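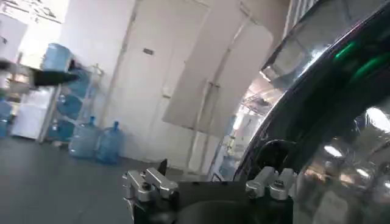
Undska Laundry Set: read me first

Hello, and thanks for downloading this! I look after the data for our student robotics club at Amley, and this is the card for the set we recorded over October. It's a plain text file with everything I could remember about how we made it, plus the bits people keep emailing us for. If something's missing, shout and I'll add it.

What it is

Undska is what we call the whole project (it was the name on the first box of parts and it stuck). The job we gave ourselves was laundry: get the clothes out of a basket and into a machine, shut the door, then do the whole thing the other way round. I thought we'd have it cracked in a fortnight. Ha! Socks alone ate most of that.

There are 241 episodes in this release. Each one is a single go at a task with a person steering the arms, and each has a head view, a view from each wrist, the joint positions and a short line of text saying what the go was meant to be. Five tasks in all:

- open the door
- load from the basket
- unload to the basket
- close the door
- put right a dropped item

The last one is my favourite, and it's also the messiest, so please don't judge us by it alone.

Where we recorded

Everything comes from one room with a grey floor and white walls. The dryer and the washer stand side by side, both dark grey, and both labelled number 1 in Chinese. The characters on the dryer are 智慧烘 and on the washer 智慧洗, and that one character at the end is your quickest way of telling which machine an episode is about if you only have the stills. In the task text we just wrote "dryer" and "washer". A few early lines say "machine", sorry, I meant to go back and fix those and then exams happened.

The doors are the hard part. They're round, with chrome rims and dark glass, and they throw back everything in the room, lights and arms and all. If you're training anything that looks for edges, expect it to get very excited about reflections. We did try a depth view for a while but it kept seeing holes where there was glass, so it's been left out of this release.

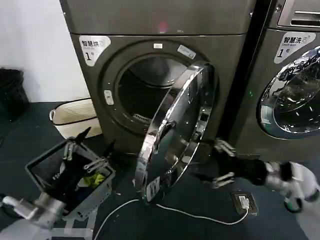 Ilgate, who tried the beta, wrote back that the dark clothes were a right pain to separate, and could we please wash something pink next time. Fair point. There's a little more colour in the second half of the set, but navy and black still win by a mile, and I'd keep that in mind before you trust any folding or counting you build on top.

How the files are laid out

One folder per episode, numbered from 1. Inside you'll find:

- head, left wrist and right wrist video
- joints (a table, one row per time step)
- note (the task line, plus anything the driver wanted to grumble about)

The notes are worth reading! Some are one word long and some are practically diary entries. I've left the spelling alone.

Known problems

- In 11 episodes the right wrist view starts late. They're listed in the skip file, and the loader leaves them out unless you ask for them.
- Wrist views blur when the arm swings quickly. We slowed down as we got better at driving, so the later folders are kinder on the eyes.
- "Success" was marked by whoever was driving, and we didn't all agree on whether a sleeve hanging out of the drum counts. (I say no. I was outvoted.)
- The close-up door views can be very samey. If you only want a taste, take every fifth folder and you'll get a decent spread.
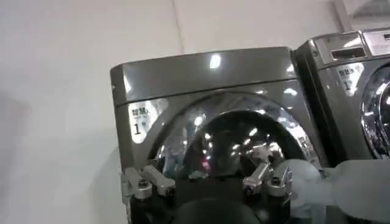 Wrist view, in front of the closed door of machine number 1.

Using it

The loader is called Thibodeau and lives in the tools folder. Point it at wherever you unpacked the data and it'll do the rest, though the first run is slow while it builds its index. Use it for coursework, clubs, papers, whatever you like, and drop us a line if you make something fun. Please don't sell it on.

We'd love to get to 1,000 episodes by the end of next year, with towels this time, and possibly a fitted sheet if anyone's feeling brave. Pull requests for the skip file are very welcome, and I do check them most evenings after tea.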